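Kitchen Clear-Down: Table, Tub and Small Items

Gallery, page 3 of 3. Last updated May 22, 2024.

Pages 1 and 2 cover the wall cabinets and the drawer units. This page covers the prep table and what passes over it between cooking and washing up. The kitchen is the shared one on the ground floor at Waromeck, fitted out by Taşdemir two years ago and altered once since then, in August, when the second shelf went in beside the sink. Floor area is 17 square meters. The general entries come first and the table itself last.

Table surface

Light wood, two panels, with the join running front to back. The panels were oiled on delivery and again after the shelf work. Crumbs and vegetable juice collect in the join, so it gets a pass with a stiff brush along its length before the cloth. Wiping across it pushes material in. Oil used: Rerkix board oil, thin coat, left overnight. No trivets are stored on the table. Hot pans go to the steel strip by the range.

Wash tub

Plastic, rectangular, sloped sides, flat bottom. Yellow was chosen so that it would not be confused with the gray tubs used for floor cloths, which are kept in the hall closet. Used items are collected in the tub and carried to the sink in one trip. Flatware lies flat in it. Nothing with an edge goes in, under any circumstances, and this includes peelers and the grater. The tub is rinsed after each load and dried upside down on the drainer.

The previous tub was deeper and narrower. It held more, but forks ended up at the bottom under bowls and were missed when the tub was emptied. The shallower pattern has been in use since August.

Forks and spoons

Stainless, plain handle. The set is mixed: part came with the original fit-out and part was added from Nilteck stock. The two patterns differ slightly in handle thickness and stack badly together, so the drawer insert has a separate slot for each. Drawer insert width is 220 mm. See page 2 for the insert with the dividers removed.

Knives

Wide-blade knives are washed by hand, one at a time, and returned to the rack. During prep they stay on the table, laid flat, and are moved last when the table is cleared. The rack is mounted on the left side of the window, with the lowest slot above the reach of small children. Sharpening is done on a 2,000 grit stone. The coarser stone was retired after it wore hollow in the middle.

Bowls

Round bowls with a shallow rim are used for cut vegetables and for scraps. They nest if stacked by size. Shelf depth at the new shelf is 196 mm, enough for the smaller sizes but not for the largest mixing bowl, which sits on top of the refrigerator. Orange and red bowls show tomato stains less than the white ones did. The white ones have been moved to the baking shelf.

Chilies and other produce

Whole chilies are left on the board until the rest of the vegetables have been cut, then cut last. The board is wiped with soap and water straight afterwards, and the cloth goes to the laundry bag and is not reused on the table. Stems and seeds go in the scrap bowl. Uncut produce returns to the basket at the end of the session.

Cloths and sponges

One cloth for the table and one for the hob. Sponges are replaced weekly. Anything that smells is replaced sooner. Color coding was tried and dropped, as the colors available in the shop changed too often to keep to a scheme.

Clearing order

Flatware to the tub. Small loose items off the board. Produce to the basket. Bowls emptied and stacked by the sink. Knives washed and racked. Brush along the join, then cloth. The order has been the same since the fit-out except for the brush step, which was added after the second oiling.

Prep table, partway through clearing: fork in the tub, green chili and wide-blade knife still on the board, orange-red bowl still out. 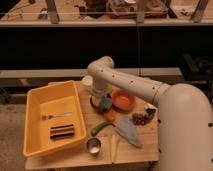 Measurements for the table legs and the cross rail are on page 1, under the cabinet drawings. The rail height given there is to the underside.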